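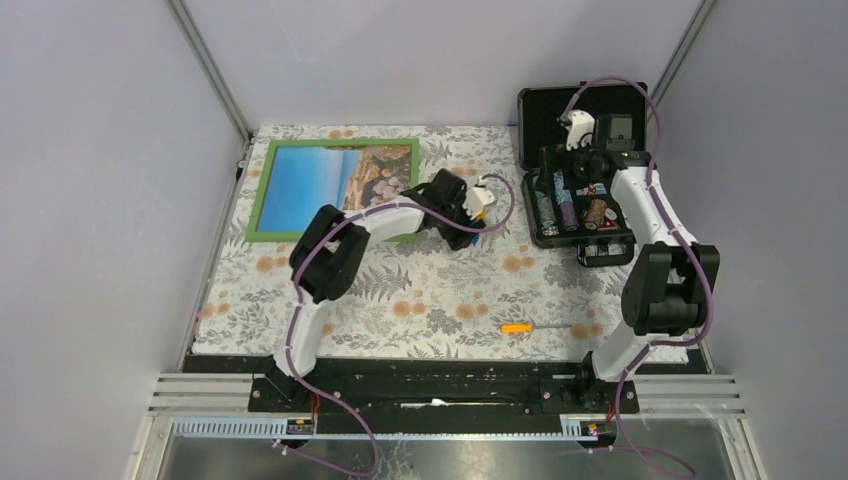 Fig. 1. Work table with a framed seascape, an open black case and a screwdriver.

Digital Media Basics, Unit 4
Handout: Compressing photographs and what the adverts leave out

Read this before the February practical. You will need a folder of your own photos, at least 30 of them, and some patience with software that thinks very highly of itself.

1. What "no visible loss" means

Nearly every image compressor on sale promises smaller files with no visible loss. Ask who was looking, on what screen, and how close they sat. A picture of open sky can be squeezed hard before most people notice, though banding may creep in. Gravel, hair and printed text give the game away much sooner. The sample pictures on a product's home page tend to be of the forgiving sort.

"Lossless" is a different claim and can be tested. A lossless file, once opened, gives back every pixel exactly as it was. If a program has a quality slider and a lossless badge on the same panel, find out which of the two is in charge. In Zakell the badge refers only to PNG files. The slider still applies to JPEGs, and the manual mentions it once.

2. The tools on the lab machines

Zakell: quick, tidy, does whole folders. It strips out the date and camera details unless you untick a box under More Options. Plenty of students have lost their dates this way.

Niltach: slower, with an uglier window. Keeps the details by default. Its "smart" mode picks a quality setting for you and doesn't say which one, so don't use it for the practical.

Pyo: runs in the browser. The free version stops at 28 files a batch, so your folder will need two goes. The sales page calls it unlimited.

3. Percentages

Be careful with any claim of the "up to 80% smaller" kind. "Up to" covers everything from nothing at all to the one best result. It also depends on where you start. A photo straight from the camera has plenty to give away. A photo that has already been through a messaging app has very little, and saving it as a JPEG again can make it worse and bigger at the same time.

We ran the Graddale set, which is over 3,000 mixed photos, through all three tools at their default settings. In each case 135 files came out larger than they went in. They were mostly small logos and screenshots saved in the wrong format to begin with. Only Niltach warned us.

4. For the practical

Work on copies.
Write down the starting size of the folder.
Run one tool at three quality settings: high, middle and low.
Open the same five photos at full size after each run and look at edges, skin and lettering.
Note the point at which you first see damage, then ask a neighbour to do the same without telling them your answer.

Hand in the table and half a page of comment. "It looked fine" will not get a mark unless you say what you looked at.

5. Before you buy anything

Check whether the trial version adds a watermark, and whether your photos are uploaded to somebody else's server. Check the renewal price too, as the large figure on the page is usually for the first year.

Reading for next time: the notes on colour profiles, sections 1 and 2 only.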